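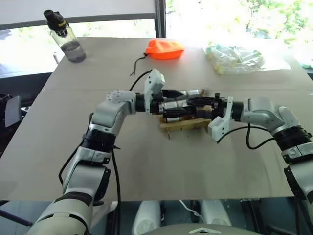

One member said straight away that the large table must stay in the room, because it is the only one where two people can spread their things and still find a place for a cutting board. The others agreed, and the point was moved to the top of the agenda.

Minutes, Shared Workroom, Sidness House
March, 4 p.m. Present: 11 members

1. The large table
The offer from Takagi for a smaller table was read again. It was decided not to accept it. The light top is easy to wipe, but the seam between the two panels collects crumbs and glue. From now on the seam is cleaned with the soft brush on every cleaning day. Gluing and cutting are done only on a board. The small brown board may stay on the table; the larger boards go back to the rack by the window.

2. Drinks
Bottles that close with a cap are allowed, at the back of the table only. Open cups are not allowed – this was decided already in January and it is repeated here. It was asked if tea in a closed cup counts as open. No decision was made.

3. Pouches and small bags
Several drawstring pouches stay on the table after use and it is not clear to whom they belong. The cords also get under the boards, and then the board does not lie flat. Proposed: cord pulled tight and put inside the pouch, and a name label on each one. Accepted with 7 votes. Pouches without a label go to the Gristus box near the door from next month.

4. Costs
The wood oil and the new brushes from Giltard cost 165 dollars together. The members found this high. Nearly 50 dollars of it was for delivery, so the next order will be made together with the paper order.

5. Other points
The lamp over the sink is still not repaired. The window key was found and hangs again on its hook. A wish for a second rack was noted and will be discussed when the costs are known.

The meeting was closed at 5:20 p.m. The next meeting is in April, same room.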